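# Cuaderno del taller, banco de los dos brazos

5 de mayo de 2019

Sigo con el papel. Régis insiste en que ya «casi pliega solo» y yo insisto en que casi no es una unidad de medida.
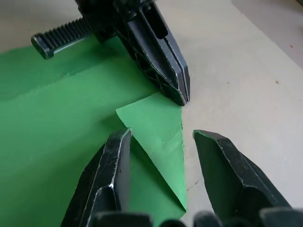 El problema de siempre es el segundo pliegue. El primero sale porque la hoja está plana y cualquier error se lo traga el papel; en el segundo ya hay una capa que tira hacia arriba, y ahí se ve si el reparto de tareas entre los brazos tiene sentido o si lo hemos escrito así porque quedaba bonito en la pizarra. La idea de Régis es que un brazo haga de pisapapeles con los dedos cerrados, apoyando la punta en la esquina de arriba de la solapa, y que el otro se acerque abierto por abajo, con un dedo a cada lado. Sobre el papel verde se distingue bien dónde está la solapa, más clara que la hoja de debajo, y eso a la cámara de muñeca le viene de perlas. El borde derecho de la solapa, en cambio, queda algo irregular, y el programa lo trata como si fuera una recta perfecta. De ahí saca el ángulo. Pues mal empezamos.

Otra cosa que no me convence: la separación de los dedos al entrar. Con tanto hueco entre uno y otro, el derecho cae sobre la mesa pelada, fuera del papel. Régis dice que es margen de seguridad. Yo digo que es no saber dónde está la hoja y abrir mucho por si acaso. Hay que probar con menos apertura antes de tocar nada del control.

## Lo que hay montado

- Control: la placa de Tretier, la vieja. La nueva sigue en su caja hasta que alguien me enseñe una mejora que no venga en el folleto.
- Fuente: Courtois, con el cable rehecho por Huguette. Desde entonces no ha dado guerra.
- Programa: la rama de Timothée, con mis cambios en la espera entre brazos.
- Dedos: los mismos de siempre. Están llenos de arañazos, los bordes sobre todo. Para agarrar tacos daba igual; para papel no lo tengo claro. Pasar la uña por el canto y, si engancha, lija fina.

## Cuentas

Timothée trajo el registro acumulado desde octubre: 687 ciclos. Los enseña como si fueran 687 pliegues y no lo son. El contador sube cada vez que el brazo llega al final de la trayectoria, haya papel entre los dedos o no. He pedido que separe «terminó el movimiento» de «quedó plegado», y que lo segundo lo apunte una persona mirando la hoja. Le parece lento. Lo es.

También circula por ahí que el módulo de fuerza de Sultotix nos ahorraría hasta 70 horas de ajuste. La cifra la soltó Fabrice, que la oyó de alguien que tampoco lo ha montado. No me opongo a comprarlo, me opongo a comprarlo por eso. Si alguien lo consigue prestado, le hago sitio en el banco y lo medimos con el mismo papel y el mismo pliegue.

## Pruebas para la próxima sesión

1. Tandas de 12 hojas, todas del mismo paquete. Nada de mezclar restos.
2. Punta del brazo de arriba apoyada en la esquina, con la presión actual. Anotar si deja marca.
3. Igual, pero entrando con los dedos de abajo menos abiertos. Empezar despacio, que no quiero otro dedo contra la mesa.
4. Cambiar el orden: primero se coloca el de abajo y después aprieta el de arriba. Gaspard cree que la solapa se desplaza al apretar. Puede que tenga razón, aunque su argumento era un vídeo a cámara lenta en el que yo no vi nada.
5. Tanda de control a mano, con regla. Si a mano tampoco queda recto, el culpable es el papel y llevamos meses discutiendo por otra cosa.

No cambiar dos parámetros a la vez. Lo escribo porque la última vez fui yo.

## Suelto

La pinza de repuesto de Zoten no entra en la brida sin limar. «Compatible», ponía. Queda en el cajón de abajo con una etiqueta que dice lo que pienso.

Huguette pregunta si no sería más fácil empezar con cartulina. Sí, sería más fácil, y luego tendríamos una máquina que pliega cartulina. Aun así voy a probarlo una tarde, porque si falla también con cartulina el fallo está en las posiciones y dejo de sospechar del papel.

Pendiente de hablar con Régis: qué consideramos un pliegue bueno. Él mira la hoja a un metro y asiente. Propongo vértice contra vértice con una plantilla debajo, y apuntar el desvío en milímetros. Mientras no haya acuerdo en eso no firmo ningún porcentaje de éxito para la jornada de puertas abiertas.

Copia del programa guardada en el disco del taller antes de empezar a tocar la apertura. Timothée, no la sobrescribas.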